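Print this page | E-mail this page

Lecture 4: Retention and Drainage in Shallow Soils
Nathalie Verhoeven
Notes for August section

These notes assume the reading on particle size and bulk density. Bring the Ustik data sheet to class; the worked problem uses it.

Water held in soil is subject to gravity, to the attraction between water and mineral surfaces, and to surface tension where air and water meet. After heavy rain the largest pores drain first. Smaller pores hold their water against gravity, and plants draw on that store between rains. The very smallest pores hold water so tightly that roots can't get it.

Two reference points are used throughout the course. Field capacity is the water content left after free drainage has nearly stopped. Wilting point is the water content at which plants wilt and do not recover overnight. The difference between them is available water. Neither point is a sharp physical limit. Drainage slows gradually, and the day on which it has "nearly stopped" is a matter of convention. State your convention when you report a value.

Texture sets the broad pattern. Sands have large pores, drain fast, and store little. Clays store a great deal but hold much of it below wilting point. Loams usually have the most available water for a given depth. Structure changes this: a clay with well-formed aggregates drains through the gaps between them, and the same clay, once compacted, may pond after a light rain.
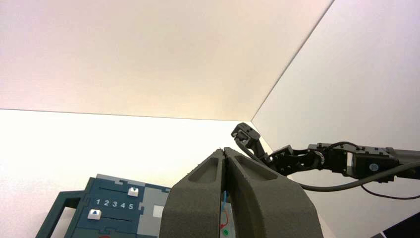 Layering is the part students most often get wrong. When a fine soil lies over a coarse one, water does not pass into the coarse layer until the fine soil just above the boundary is close to saturation. The coarse pores cannot pull water out of the finer ones. A gravel layer in the bottom of a planting bed therefore raises the wet zone and leaves less drained soil for roots. The Gilchrist plots show this clearly in the spring readings, where the gravel stayed dry under wet loam.

The reverse case, coarse over fine, behaves differently. Water moves quickly to the boundary and then waits on the slower layer. If the boundary slopes, water runs sideways along it and may come out downhill as a seep. The wet strip below the Motisville road cut has this cause.

Worked problem. A soil core from Ustik has an oven-dry mass of 1000 g. At field capacity it holds 224 g of water. The gravimetric water content is 224 / 1000 = 0.224 g/g. To get the volumetric value, multiply by bulk density and divide by the density of water. Use the bulk density on the data sheet and carry three significant figures. Do not divide by the wet mass.

For next time: repeat the calculation for the Zinbridge core, then sketch the expected moisture profile one day after rain for a loam over gravel. Mark the boundary and label both axes.

Last updated: August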